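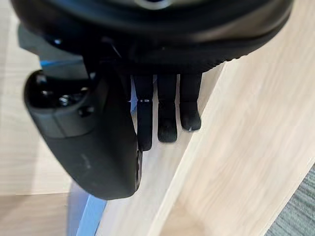
La planche en bois clair, veinage beige.

Poser une planche de 118 cm dans une niche de 123 cm : tasseaux latéraux ou appui au fond ?

niche_sous_pente

Bonjour,
J'ai récupéré une planche large en bois clair que je voudrais monter en tablette dans une niche maçonnée. Elle mesure 118 cm de long sur 58 cm de profondeur et pèse 9 kg sur le pèse-personne. La niche fait 123 cm entre les deux murs, mesurés à l'avant, au fond et à mi-profondeur (même valeur partout, ce qui m'a surpris). Murs latéraux en brique pleine enduite, mur du fond en carreaux de plâtre.

La tablette recevra une imprimante et des classeurs, ces derniers côté droit. J'avais prévu deux tasseaux latéraux achetés chez Luketti, mais il manque 5 cm en longueur. Centrée, la planche laisse un vide de 2,5 cm de chaque côté et ne touche donc presque plus les tasseaux. La décaler contre un mur ne me plaît pas — le vide de 5 cm de l'autre côté se verra.

Trois points :
- quelle section de tasseau prendre pour garder un appui correct ?
- faut-il ajouter un tasseau au fond, sachant que le mur est en carreaux de plâtre ?
- finition : huile ou vernis ? Le sol de la pièce est clair et je voudrais éviter que le bois fonce trop.

Je ne souhaite pas racheter une planche plus longue. Outillage disponible : perceuse à percussion, scie sauteuse, niveau, serre-joints.

atelier_rolomow

Le jeu de 2,5 cm par côté se traite par la largeur du tasseau. Un appui de 2 cm est un minimum pour une tablette chargée, 3 cm est plus confortable. Il faut donc un tasseau qui dépasse du mur de 5,5 cm au moins. Dans le commerce, le plus simple est de prendre une section de 40 × 60 mm posée à plat : 60 mm en saillie, 40 mm en hauteur. Appui réel obtenu : 3,5 cm par côté.

Vissage dans la brique pleine : chevilles nylon de 10, trois par tasseau. Avec 60 mm de saillie, la vis doit traverser tout le bois et pénétrer d'au moins 60 mm dans le support, enduit non compris. Fraiser le bois pour noyer la tête et gagner un peu de longueur. Commencer par le tasseau de gauche, le mettre de niveau d'avant en arrière, reporter la hauteur à droite, puis contrôler le niveau avec la planche posée à blanc avant de serrer la deuxième fixation.

Tasseau de fond : oui. Avec des appuis latéraux seuls, la portée libre est de 111 cm. À charge linéique égale, la flèche d'une planche augmente comme la puissance quatre de la portée, et les classeurs pèsent lourd. Le carreau de plâtre accepte des chevilles adaptées (modèle à expansion pour matériau plein tendre, perçage sans percussion). Répartir cinq fixations sur la longueur. Vous n'indiquez pas l'épaisseur de la planche : si elle est inférieure à 22 mm, ajoutez aussi une traverse collée et vissée sous le chant avant. Elle raidit l'ensemble et cache les tasseaux vus de face.

Laissez le vide latéral ouvert ou habillez-le avec une baguette fixée au tasseau, pas à la planche. Si c'est du massif, il doit pouvoir bouger dans le sens de la largeur : vissez-la par en dessous, dans des trous oblongs sur les tasseaux latéraux.

perceuse_froide

Des équerres et c'est réglé. J'ai les Tumside grand modèle dans le garage, rien n'a bougé. Par contre dans le carreau de plâtre je ne sais pas ce que ça donne, chez moi c'est du béton.

lot_58

D'accord avec la première réponse pour les tasseaux, je complète sur la finition.

Vernis acrylique mat en phase aqueuse, de préférence avec filtre UV. L'huile de lin et la plupart des huiles dures réchauffent la teinte, parfois nettement sur un bois clair. Il existe des huiles pigmentées blanc qui compensent, mais le dosage se voit aux reprises. J'ai utilisé la Subramaniam incolore sur un plateau de bureau : elle fonce moins que l'huile de lin, elle fonce quand même.

Procédure : égrenage au 120 puis au 180 dans le fil, dépoussiérage, première couche, égrenage très léger au 240, deuxième couche. Traiter les deux faces et les quatre chants, y compris la face qui reposera sur les tasseaux. Une planche vernie d'un seul côté risque de tuiler, et sur 58 cm de large le défaut est visible. Faites un essai sur la face inférieure et attendez le séchage complet avant de juger la teinte.

Sujets similaires
Cheville pour carreau de plâtre : quelle charge admettre ?
Tablette qui fléchit au milieu, renfort par le chant avant
Rattraper une planche tuilée
Vernis acrylique : traces de reprise au rouleau
Visser dans une brique pleine sans éclater l'enduit

Ce site utilise des cookies pour mesurer son audience et mémoriser vos préférences. Accepter | Refuser | Paramétrer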